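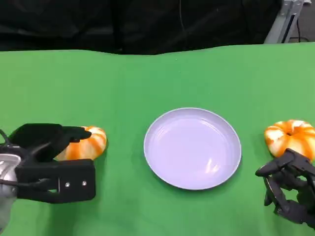

From: Abundio Mendoza
To: Stundach list
Subject: Re: [Stundach] The Derska figurines, which paint marks to trust

Thanks for writing this up. I have a few things to add and one correction, so I'm quoting your message in full and answering underneath it.

> I picked up five more of the Derska woodland children at an estate sale
> on Tuesday, and they have me confused again. Two of them have the
> painted initial under the base and the others have nothing at all. The
> ones with no mark are better painted, if you ask me. The Hazel Girl has
> real shading in her skirt and the little veins on the leaves are done
> one by one.
>
> My old price guide says an unmarked piece is a copy. The seller told me
> the opposite, that the unmarked ones were the first run and the initials
> came in later. Does anybody know which it is? Also, the Moth Boy is
> missing the tip of his left wing. Is it worth having that fixed, or
> should I leave him alone?
>
> Last question. Is the Kurier catalog still the one to use for numbers?
> I see people quoting Nolte numbers now and they don't match mine.

On the marks: the guide and the seller are each half right. The first figures had a paper label on the base and no painted initial. The labels were put on with a weak paste and most of them are gone. If you tilt the base under a lamp you can often find a faint oval where the glaze is a little duller. That is where the label was. I would look for the oval on your Hazel Girl before doing anything else.

The initials belong to the painters. They came in when the workshop started sending blanks out to people who painted at home and wanted to know whose work was whose. So an initial does tell you the piece went through the workshop, but it doesn't make the painting any better. Some of the home painters were very good and some were in a hurry. The one who signed with a small "r" did lovely faces and never seemed to care about feet.

The copies do exist. They are lighter, and the hole in the base is round. On a Derska piece the hole is a slot with soft corners. I have handled nearly 80 of these over the years and I haven't yet seen a genuine one with a round hole. If somebody on the list has one with good history behind it, please write, because I would need to change my notes.

The correction is about the leaves. Veins painted one by one are not a sign of the early run. The early leaves were molded with the veins already in them, and the painter washed a thin green over the top so it settled in the grooves. If yours are drawn on a smooth leaf, that is a later mold. It can still be an unmarked Derska piece, as a few went out without initials toward the end. Run a fingernail across the leaf. You will feel the grooves if they are there.

For the Moth Boy, I would leave him. The wing tips are thin and a lot of them are chipped, and buyers expect it. I had one filled years ago and the filler has yellowed, so now it shows from across the room. If the broken edge is sharp or catches on the tissue when you wrap him, a little clear wax will take care of that and comes off again with a soft cloth. Don't use nail polish. It lifts the pink.

Same advice for cleaning, since someone always asks. Use a dry brush first, a soft one for watercolor. Then a barely damp cotton swab on the base only, and stop if you see color on it. The blue on the Harebell Sisters was put on over the glaze and will come away with plain water. I ruined one that way.

Catalog numbers. Kurier is still what most of us use, and it's the only one that lists the blanks by mold. Nolte numbers the figures by plant, in alphabetical order, so Acorn comes first and Yarrow comes last no matter when they were made. It's handy if you are looking at a shelf and want to find something quickly. It's no help with dates. Nolte also splits the Hazel Girl into 2 entries, one for each hair color, and Kurier doesn't, so everything after her is off when you try to match them up.

When you post here, please put which catalog you are using in front of the number. We had a long mix-up last November over a Bramble figure that two members both thought they were trading for, and they were talking about different pieces the whole time.

If you can send me the base markings on the two that have initials, I'll check them against my list of painters. Draw the letter if you can, with the tail going the right way. A typed letter doesn't tell me enough, as there were two people who signed with an "m" and the only difference is the last stroke.

I still need a Kurier list supplement if anyone has a spare, even a poor copy. Mine is missing the page with the winter figures.

Abundio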